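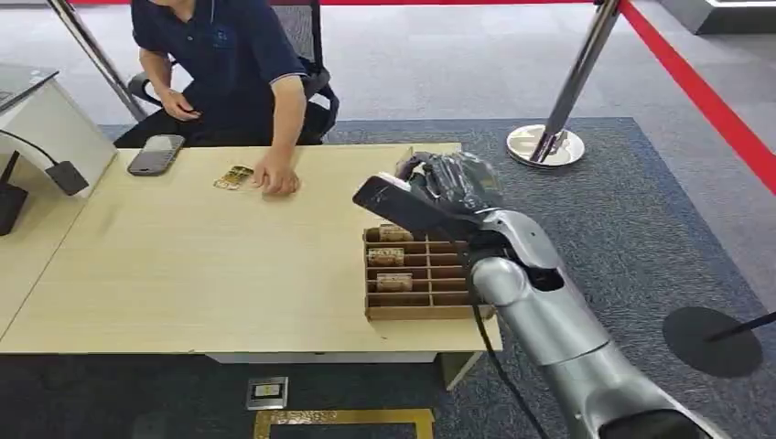
Will a Robot Take Grandma's Job?
A straight look at machines that go to work
By Krystyna Nowicki

You have probably heard a grown-up say that robots are going to do all the work one day. You may also have heard that robots will make every job easier and more fun. People who sell robots like the second story a lot. I don't fully believe either one, and I don't think you should until you have asked some questions.

Let's start with a packing company called Bundwood. It ships small things like tea packets, cards and phone cases. For years, people stood at long tables and put each order together by hand. Then Bundwood bought a packing robot named Stiva, and the bosses said it would do the boring part.

Some of that came true. On a good day Stiva packed 793 orders, and its back never got sore. It didn't need lunch, either. But the boring part did not disappear. Somebody had to set the packets out so that the robot could find them. Somebody had to watch it. When a packet was slippery or bent, Stiva stopped and waited, and a worker had to walk over and fix the problem. Then the robot started again, and the worker went back to watching.

Is watching a robot more fun than packing a box? Ask three workers and you may get three answers. One man at Bundwood liked it because he could sit down. A woman who had packed for years said she missed being fast. She used to be the best at something, and now the machine decided how fast the day went.

What is hard for a robot?

Things that are easy for you! Think about picking up a playing card from a flat table. You slide it to the edge or get a fingernail under it, and you don't even think about how. A robot hand has to get its fingers to the right place at the right angle, and squeeze enough to hold the card without bending it. If the card has moved a little, the robot may need to work the whole thing out again.

A robot finger is really a little machine of its own. It can have several stiff parts joined together, so that it can curl the way yours does.
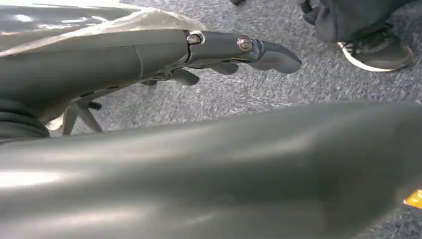 Who fixes a robot when it breaks?

People do. Some are engineers who went to school for a long time, and some are workers who learned on the job. Big companies may have their own repair crew, but a small one often has to call somebody and wait.

That last part matters. When Stiva broke down in October, Bundwood had 3186 orders to send. The repair person could not come for 4 days. The workers packed by hand again, and they were glad they still knew how.

So do people lose their jobs?

Sometimes, and grown-ups should be honest with you about it. At Bundwood, a few people moved to new jobs in the same building. Others left, and the company did not hire anyone to take their places. If you only count the people who were sent home, you miss that part - the jobs that quietly stopped being there.

New jobs do come along too. Another company, Pukex, trained its packers to teach its robots. That sounds great, and for some of them it was. But before you cheer, ask how many packers got the training, and whether the new job paid as well as the old one.

A magazine ad I read said that by 2043 no person will ever have to pack a box. Maybe. I would like to know how the writer of that ad found out.

Questions to ask when someone shows you a robot

Who did this work before?
What are they doing now?
Who helps the robot when it gets stuck?
Did anyone ask the workers what they wanted?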